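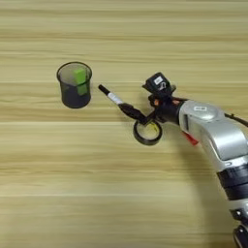 Light wood tabletop with the grain running horizontally

Pale rings and a sticky patch on a light wood table, can I fix it without sanding?

Asked by Ghazala Mirani in Furniture and Floors, November

I bought a used table from a neighbor in Fultside. It is a light wood with tan stripes in the grain. I don't know what finish is on it. There are 3 white rings near one end, and a patch the size of a dinner plate that feels tacky even after I wash it with dish soap. The rings don't feel rough. I rent and have no place to sand, so I would like to do this in the kitchen if possible. I have mineral spirits, denatured alcohol and paste wax in the house.

2 answers

Thaddäus Zaugg
White rings are usually moisture caught in the finish. Dark rings are in the wood and are a bigger job. Yours should come out.

Do the sticky patch first. Wipe it with mineral spirits on a cotton rag, turn the rag often, and let it dry overnight. Old polish and cooking grease come off this way and dish soap won't touch them. If it is still tacky the next day, the finish itself has gone soft and you will have to strip that area.

Before you use the alcohol, find out what the finish is. Put one drop on the underside or the inside of a leg, wait a minute and touch it. If it goes gummy, you probably have shellac, so keep the alcohol away from the top. If nothing happens it is likely varnish or poly.

For the rings, try a hair dryer on low, held a hand's width away and kept moving. Stop if the surface gets too hot to touch. If they fade but don't go away, rub them along the grain with paste wax on 0000 steel wool, very lightly. This changes the sheen a little, so plan on waxing the whole top afterward to even it out. Open a window for the spirits, turn off any pilot light, and lay the rags flat outside to dry.

grotolard14
mayonnaise. leave it on overnight and wipe it off. worked on my moms coffee table, didnt do anything for the sticky part though

Comment from Ghazala Mirani
The spirits took off a lot of brown gunk and the patch is dry now. Two rings are gone with the hair dryer, still working on the last one.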